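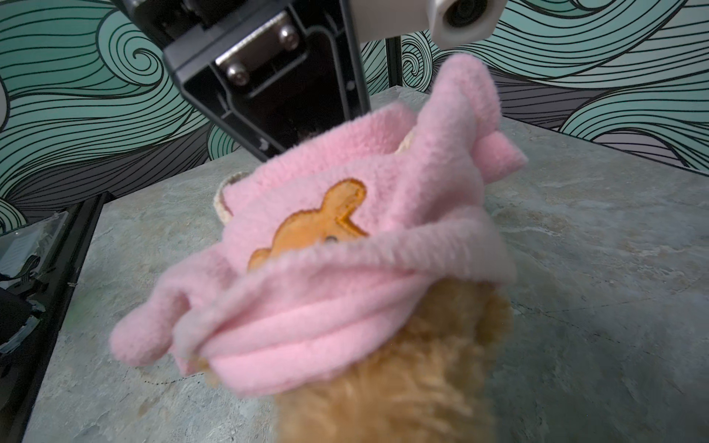

TENINE, November

Getting a jumper off a cuddly toy is the sort of job most of us do without looking. Getting a robot arm to do it has kept the Tenine robotics club busy for most of the autumn term, and on Sunday they let the rest of us come and watch.

The club meets in the upstairs workroom at Quintela House, and it was packed. Parents stood two deep along the back, a couple of younger brothers and sisters had to be lifted up to see, and the tea urn ran dry before the first demonstration had even finished. What a lovely noise it all made!

The project is called Sodberg, after the street where the first meeting was held, and the idea is simple enough to explain to anyone. Put a toy on the table in a piece of clothing. Ask the arm to take hold of the clothing and lift it away, leaving the toy behind. For this round the toy is a shaggy, golden-tan one with long fur, and the clothing is a pink fleece with a cartoon animal on the front.

If that sounds easy, try telling it to the members, who have been wrestling with pink fleece since September. A wooden block stays the shape it was when you last saw it. Fleece folds over, rolls up at the bottom and hides its own edges, and the gripper has to come down on a bit of cloth that will lift without bringing half the toy's fur along with it. The club's early attempts (they kept a list, and read some of it out to great cheers) included picking up the toy, picking up nothing, and dragging the lot slowly towards the edge of the table.

Lalit Kushwaha, who leads the club, gave a short talk before the demonstrations began and was plainly itching to get on with them. "We started with beanbags and everybody got very good at beanbags," he said. "Then we put the fleece out and it was like the first week all over again. I loved it. They had to start looking properly at the cloth before they moved anything."

Members work in teams of three. One drives the arm, one watches from the side and calls out how far there is to go, and one writes down where the gripper closed and what happened next. They swap round after each go, so nobody gets to hog the controls, and the notebooks are passed on to the next team at the end of the evening. Reading through a few of them over the tea break was a treat. One page said only "sleeve again, why do we keep trying the sleeve", underlined twice.

The answer most teams have settled on is to go for the top of the garment, pinch up a peak and raise it gently before trying anything clever. There is still a lively argument about what to do next. Some members want to pull straight up, others prefer a slow sideways tug, and one group is very keen on letting go and taking a second hold lower down. All three methods got an airing on Sunday.

Each team was given seven minutes at the table, with a big kitchen timer for company. The first run ended with the fleece stuck fast round the toy's middle and a groan you could have heard in the car park. The second went better. On the third, the fleece came up, snagged, came up a little more and then slid clear, and the whole room went up with it. The driver on that run, one of the youngest in the club, had to be reminded to put the arm back before running over to her mum.

By the close of the afternoon the teams had made 33 attempts between them, counting the practice goes, and had three clean lifts to show for it. The club was delighted, as its best total for a whole evening before that had been one.

There is plenty more to come this winter. The next challenge is putting the fleece back on, which several members have already described as impossible and which they all seem to be looking forward to. After that the club hopes to take Sodberg to the inter-club day at Groser, where teams are set a cloth-handling task they have not seen before and are given the morning to work it out.

Sessions are held at Quintela House every Sunday in term time from 2pm. The club is open to anyone of secondary school age and there is no need to know any programming before you start. The workroom will be open again for visitors at the last session before Christmas, with room for up to 50 people, so do come early if you want to stand near the front. Outgrown baby clothes and old soft toys are very welcome too, and can be left in the box by the downstairs door.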